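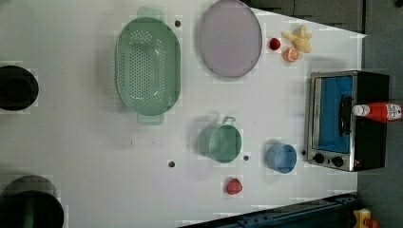

Chapter 2: A Table Worth Reaching Across

By now you will have read the first chapter, tidied a corner of the garage or talked your way into a shared workshop, and perhaps ordered one or two parts you weren't quite ready for. Good! We all do it. In this chapter we get down to the work surface itself, and to the question of what to put on it, which is a far more enjoyable subject than it sounds.

When the Uibo workshop in Trurnberg began its kitchen build, the members spent most of one November arguing about the arm and gave hardly a thought to the table. The arm was bolted up by teatime one Sunday. The table took another three weeks, and was moved so often that the floor still has the marks. I mention this because I was one of the people pushing it, and I should like you to be spared the backache.

A pale top is kind to beginners, because a coloured cup or a strawberry shows up clearly against it and your software has less to puzzle over. 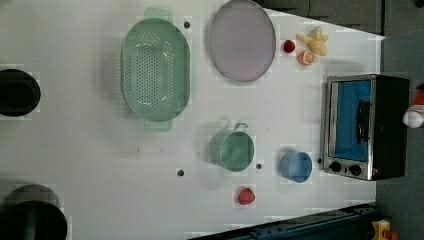 It does have its drawbacks, mind you. A white surface under a strong lamp will throw glare back at the camera, and pale objects can melt into it, so spend an evening trying your lamps in different places before you settle on one. At Uibo we ended up with the overhead camera 762 mm above the top, and I would start near there and adjust to suit your own room.

As for the objects themselves, raid the kitchen and the toy box together. Choose some things that are hard and round, some that are flat and awkward, and at least one that is soft, for a soft thing gives way under the fingers and teaches you a great deal about how tightly you are squeezing.
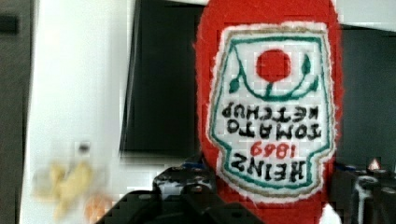 Figure 2.3. The felt ketchup bottle between the gripper fingers, from the wrist camera.

You will notice that the lettering on the bottle is upside down in this view. Get used to that early on, as the wrist camera turns with the wrist and has no notion of which way up a label ought to be. Our own control program, Lustel, keeps the overhead and wrist pictures side by side on one screen, and you will find your eyes hopping between the two quite happily after an hour or so.

Before you try any lifting, practise simply bringing the arm in over the table and taking it out again. Go slowly, and watch the cable as much as the gripper. Leave it a generous loop, then swing the arm to the far ends of its reach and see that nothing pulls tight. We made roughly 1000 of these dull little journeys before we trusted ours near a mug, and I don't regret a single one.

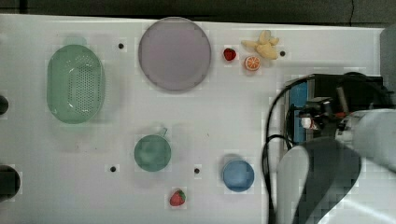 2.1 Marking Out the Reach

You will need a soft pencil, a long ruler and a friend with a hand on the stop button. With the arm switched off, stand at its base and lightly mark the nearest and farthest points you expect it to work at.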